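Kapitel 7
Das Gästezimmer: Räumen, Reinigen, Herrichten

Lernziele
Nach der Bearbeitung dieses Kapitels können Sie
die Arbeiten in einem Gästezimmer in eine sinnvolle Reihenfolge bringen,
Fundsachen, Kleinteile und Abfall voneinander unterscheiden und richtig behandeln,
textile Oberflächen nach Zustand und Material beurteilen,
ein Zimmer anhand der Checkliste übergeben.

Ausgangssituation
Die Pension Perberg vermietet ihre Zimmer tageweise an Wandergäste und wochenweise an Monteure. Im August ist das Haus durchgehend belegt. Mitali Sikder hat ihre Ausbildung zur Hauswirtschafterin im zweiten Jahr und übernimmt am Donnerstag zum ersten Mal allein ein Abreisezimmer. Für die Grundreinigung mit Bettenwechsel sind im Arbeitsplan der Pension 57 Minuten vorgesehen. Die Hausdame, Océane Bélanger, kontrolliert das Zimmer vor der nächsten Anreise.

Mitali beginnt mit dem Abziehen des Bettes. Nach wenigen Minuten liegt ein Haufen Wäsche auf dem Boden, darunter Zeitungen und eine Socke des abgereisten Gastes. Beim Aufheben rutscht ein Ladekabel unter den Heizkörper. Sie muss die Wäsche ein zweites Mal durchsehen und verliert Zeit, die ihr später beim Staubsaugen fehlt.

7.1 Vor der Reinigung: das Zimmer räumen

Jede Reinigung setzt freie Flächen voraus. Deshalb wird ein Zimmer zuerst geräumt und danach gereinigt. Zum Räumen gehört alles, was nicht zur festen Ausstattung zählt: Abfall, gebrauchte Wäsche, Geschirr, liegen gebliebene Gegenstände und lose Kleinteile. Gearbeitet wird von der Tür aus im Uhrzeigersinn und von oben nach unten. Das Bett kommt erst an die Reihe, wenn Ablagen und Sitzflächen frei sind.

Kleinteile machen dabei mehr Mühe als große Gegenstände. Dunkle, flache Stücke fallen auf einer hellen Unterlage sofort auf, auf einem dunklen Teppich werden sie leicht übersehen und geraten in den Staubsauger. Man nimmt sie einzeln auf und legt sie in die Sammelschale auf dem Wagen. Zusammenschieben mit dem Fuß oder dem Besen ist nicht zulässig.

Bei textilen Kleinteilen ist außerdem auf die Oberfläche zu achten. Matte, faserige Stoffe halten Flusen und Haare fest, besonders an ausgefransten Kanten. Ein solches Stück wird vor dem Weglegen ausgebürstet oder mit der Fusselrolle behandelt, sonst überträgt es die Flusen auf saubere Wäsche. Auf der gelben Unterlage neben dem Bett sind die weißlichen Fusseln an dem schwarzen Stück gut zu erkennen.

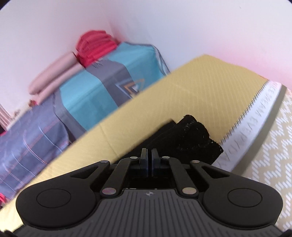
7.2 Fundsache, Zubehör oder Abfall?

Nach dem Aufnehmen wird jeder Gegenstand einer von drei Gruppen zugeordnet.

Fundsachen gehören dem Gast. Sie werden mit Zimmernummer und Wochentag beschriftet und bei der Hausdame abgegeben. Der Wert spielt keine Rolle, auch eine einzelne Socke ist eine Fundsache.

Zubehör gehört zum Haus. Dazu zählen Filzgleiter, Haken, Vorhangrollen oder Abdeckungen, die sich gelöst haben. Solche Teile werden nicht entsorgt. Sie kommen in die Reparaturkiste, und der Schaden wird in die Mängelliste eingetragen.

Abfall ist nur, was eindeutig keinen Nutzen mehr hat, etwa leere Verpackungen oder benutzte Papiertücher. Im Zweifel wird der Gegenstand wie eine Fundsache behandelt.

Aufgaben zum Einstieg

1. Lesen Sie die Ausgangssituation noch einmal. Notieren Sie, an welchen Stellen Mitali Sikder Zeit verloren hat, und schlagen Sie eine andere Reihenfolge vor.

2. Sammeln Sie in Partnerarbeit Kleinteile, die in Ihrem Ausbildungsbetrieb häufig liegen bleiben. Ordnen Sie diese den drei Gruppen aus Abschnitt 7.2 zu.

3. Erkundigen Sie sich, wie lange Fundsachen in Ihrem Betrieb aufbewahrt werden und wer darüber Buch führt.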